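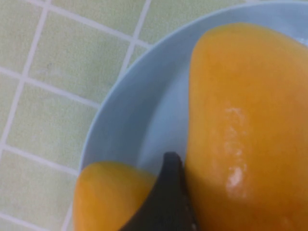
When should the marmalade and chutney for the Sargate autumn table be handed in?

Any time up to the Friday before the sale, at the side door of the hall on Talgate Lane, between ten and noon. If you can't manage mornings, ring Vittoria Russo and she will come round to you, as she did for a good many of us last year in that little car with the boot that has to be tied down.

Now, a few words on what we'd like, as several people have asked and I gave at least two of them different answers at the June coffee morning, for which I'm sorry. Chutney is always the first to go. Green tomato, apple and date, marrow if you've got one the size of a small dog lying about in the garden (and this year, with all that rain, who hasn't?). Please do go easy on the chilli, or else say so on the label in large letters. Marmalade is slower in September but the regulars do ask for it, and a few jars of lemon curd would be lovely, though curd really must be made in the last week and kept in the fridge until you bring it.

Jars should be proper glass ones with lids that fit. We still have 100 new lids left from the box we bought for the spring sale, and you're welcome to take what you need from the cupboard under the stage. Mrs Wojcik has kindly saved us a great heap of jars as well, all washed, and the labels soaked off, which anyone who has ever tried it will know is a miserable job. Labels need to say what's in the jar, the month you made it and your initials. If there are nuts in it, put that first.

We thought we'd try two prices this time, £2 for the ordinary jars and £3 for the large ones, and leave it at that. Last autumn we had so many different stickers that poor Vittoria was doing sums on the back of a raffle ticket all afternoon! Even so the table made £300, which paid for the new urn and left a bit over towards the hall curtains. The curtains are still under discussion. I'm told the blue is out.

For those who haven't made chutney before and are feeling nervous, do have a go. It is very forgiving. Chop everything smaller than you think you should, use your biggest pan, and open a window, or your coats will smell of vinegar until Christmas (mine did, and I wore it to a christening). It's ready when you can pull a wooden spoon across the bottom of the pan and the gap stays put for a moment before it fills in. Then into warm jars, lids on, and somewhere dark. Chutney made now will be a touch sharp by the day of the sale, so please write "best kept a month" on it and people will be perfectly happy.

One last thing. Whoever left a long-handled ladle and a tea towel with Flernenia printed on it after the spring sale, they are both in the kitchen drawer, the one that sticks. Pull up and then towards you.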